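Cups, spoons and beans – the tasting table

Gallery

The tasting table is the last stop in the Monora showroom, past the shelving and before the back door. Eusebio Urquijo set it up in September as a place to try out cups and mugs with something in them, in place of looking at them in a row on a shelf. Most people who come in to buy a mug pick it up empty, turn it over, look at the price and put it back. The table was meant to give them a bit longer with it.

The photos on this page follow one small part of what goes on there: whole beans, a spoon and a red mug. There is no brewing at this end of the room. The kettle and grinder are on the Davetti bench by the window, and the sink is behind that.
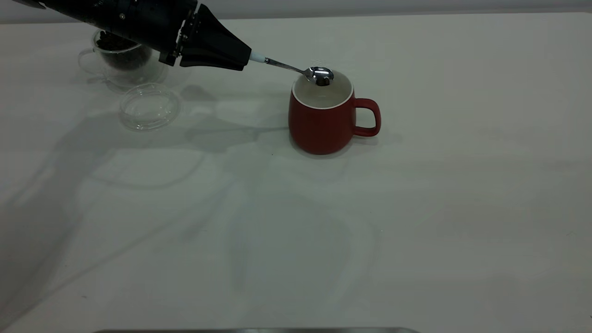 Dark roasted beans on the spoon, over the red mug. The glass cup holds the rest.

Beans are used for a few reasons. They show the colour of a glaze well, they don't stain, and they can be tipped back and used again for the next group. They also make a sound when they land, and regulars have come to listen for it. Thick stoneware gives a dull knock and thin porcelain is higher and sharper. Eusebio kept notes on this for the first few weeks and then stopped, as the notes all said much the same thing.

The clear glass is there so that people can see the roast. We tried a tin first, then a white bowl. The tin hid the beans and the bowl was knocked to the floor twice. A glass with a handle is easier to move, though it does need wiping more often than anything else on the table. Fingerprints and coffee oil both show.

We keep to one plain metal spoon. Scoops hold more, but they are awkward over a small mouth, and half the load ends up on the table. With an ordinary spoon you get a modest heap, and it goes where it is meant to go if you bring the bowl in low over the rim.

Red was not the first choice for the mug. The Herno range we started with came in grey and a sandy colour, and on a white table under the ceiling lights both of them looked washed out. A deep brick red with a white inside is easy to see from the door, and the white lining makes it obvious how much is in there. It also shows up any chips around the rim, so we look it over before opening.
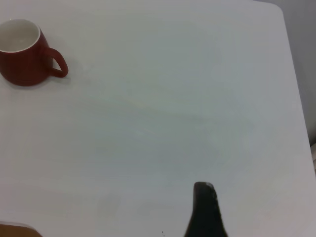 The table itself has a white top with a rounded corner. It gets wiped with a damp cloth between groups and again with a dry one at the end of the day. Spray cleaners were dropped early on – the smell stayed around and got in the way of the coffee. A pale surface means you can find a stray bean straight away, and strays are common. They roll farther than you would think and a fair number end up under the Jia cabinet, where the broom doesn't reach.

There is no booking for the tasting table. Groups of two are the easiest size, one on each long side. With four it is still workable if somebody stands. Bags and coats can go on the hooks near the back door, please, and not on the tabletop.

If you would like to bring your own mug, that is fine. Wash it first and let the counter know, so it doesn't get put out for sale with ours. This has happened once, and the mug was sold for 52 dollars before its owner came back for it.

The gallery now has 118 photos, sorted by season, with the oldest at the bottom. Larger copies can be had by asking at the counter. Please give the page title and the caption so the right one can be found.

Next page: Saucers and small plates
Back to all galleries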